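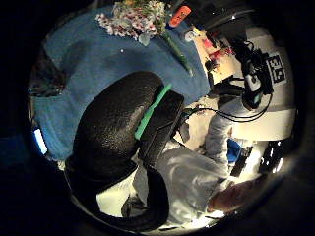
Progress report no. 2, Korano flower table project
Prepared by Dewanti Ismail for the Zuneck fund, 5/29/24

Work since the last report has gone mostly into setting up the table and agreeing what stays on it. We had been changing the layout from one session to the next, and people lost time looking for things. A blue cloth now goes down first and everything else is put on top of it. The flower-print fabric is kept at the table too, bunched up on the blue cloth when it is not wanted, and Hakim Santoso would like it folded and given a fixed spot. Small items are still a problem. They drift to the bare part of the tabletop and get mixed up, so we have ordered shallow trays from Bednarek at a cost of 30 pounds, paid from the sundries line.

Bouquet work

The second part of the grant covers handling and arranging mixed bouquets. Sessions started two weeks later than planned while we waited for stock from Ikance, and we have now caught up. Each session covers picking up the bunch, turning it, setting it down and tidying the cloth afterwards.

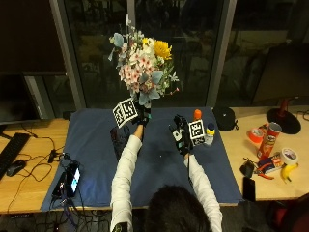

We asked Ikance for mixed bunches in place of single-variety ones. They are harder to handle and closer to what a shop counter deals with. A bunch with a large yellow bloom on one side, small pale pink flowers lower down and grey-blue leaves fanning out both ways has to be held low, by the stems, if the heads are to be kept clear of the hand. Hakim has written this into the session notes. He has also asked that bottles be moved further from where the bouquet is lifted.

Spending

Of the 3,000 pounds awarded, about 1,000 has been spent, nearly all of it on flowers, cloths and table items. The amount set aside for storage has not been touched apart from a deposit on shelving.

Next period

We will keep the blue cloth as the standard covering and buy a spare of the same size so that one can be washed.

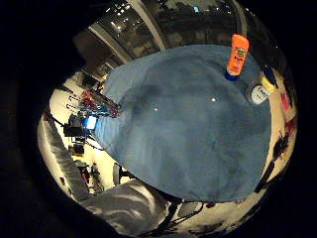
The spare should come with the next Korano order. The written layout for the table will be finished by Hakim and sent to you with the next report, due in October. Two points need a decision from you before then: whether the shelving can be charged to storage in full, and whether unspent flower money can be carried over.

Dewanti Ismail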